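Hand and Gripper Trials – Your Questions

We've had a lot of messages since we opened our trial days in February, so Áine Nic Aodha and I have gathered up the ones that keep coming back. If yours isn't answered, send it in. We love getting them!

What are you comparing?

Two end tools on the same arm: the Grudico two-jaw gripper and the Skeken fingered hand. Both get the same objects, the same controller settings and the same operator for each round.

Which one is better?

Depends what you ask of it. The Grudico is wonderfully steady on boxes and tins, and it's the one I'd hand to a beginner. The Skeken hand is slower to set up, but give it a mug handle or a soft bag and it's a joy to drive. So far we've logged 2,688 grasps between the two, and I still get a bit giddy when the hand picks up a teaspoon.

How long does a swap take?

Allow 10 minutes if you've done it before. Gearóid Keogh can do it faster, but he has his own set of hex keys and won't lend them. Check the bolts at the wrist and knuckles by hand afterwards, then run the slow open-and-close routine before you touch any object.

Do you test from the wrist camera or from an outside one?

Both, and I'd urge you to try both as well. The outside camera is better for planning a reach. The wrist view is where you learn how the fingers are sitting, and it's the one we use when we talk through a round afterwards – you notice far more about finger angle than you'd expect.
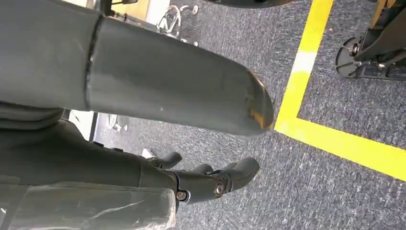
Wrist view, with the fingers curled over the carpet and a corner of the yellow floor tape behind.

Why is there tape on the floor?

It gives everyone the same marks to work from. When Sinéad Cronin repeats a round that Faustino Escobedo ran on Friday, she needs to know where things stood. Ordinary bright floor tape does the job nicely on carpet, though it scuffs.

Can I bring my own objects?

Please do! Anything up to the size of a shoebox, nothing sharp, nothing with liquid in it. Odd shapes are very welcome.

Do I need to know how to program?

No. The Lalledetti controller has a teach mode, so you can move the arm through a grasp and save it. If you do write code, bring it on a memory stick and we'll load it before your slot.

How long is a slot?

180 minutes, including the safety talk. Most people want longer once they get going, so ask about a second slot when you book.

Where do I send questions?

Use the contact form and put "trial day" in the subject line. Áine reads them all and usually replies by the next morning.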